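Home About News Locations Contact

Zesside Swim Center to reopen changing areas after refit

November 17, 2018 – The changing areas at the Zesside Swim Center will reopen to members and day visitors this month, following a refit that began in October. The pool stayed open during the work, with swimmers using the gym showers on the upper floor.

The work was carried out by Metwally, a local building contractor, and covers both changing rooms and the corridor between them. There are now 300 lockers, all of them free to use. Members bring their own padlock or buy one at the front desk for $3.

"The old rooms were dark and the drains were slow," said Hajar Benjelloun, general manager of the center. "People have been asking us to fix them for years. We put the money into floors, drains and lighting first, and the lockers came after that."

The refit also adds 2 family changing rooms with wide doors, a bench along one wall and a shower in each. They can be used without booking, though school groups have priority on weekday mornings.

Lost property left in the old lockers has been bagged and labeled by locker number. Owners can collect it from the front desk until the end of the month. Anything left after that will be given to a local charity – towels and swimwear will be thrown out.

Membership prices are not changing. The center has 500 members and runs lessons for adults and children in all strokes. Emese Pálfi, who heads the lesson program, said the evening beginner class will go back to its usual start time once the rooms are open.
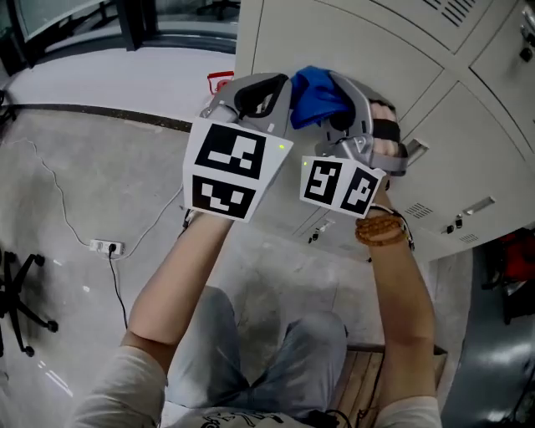 Can I leave my things in a locker overnight?

Lockers are for use during your visit only. Staff open any that are still locked at closing time and take the contents to the front desk.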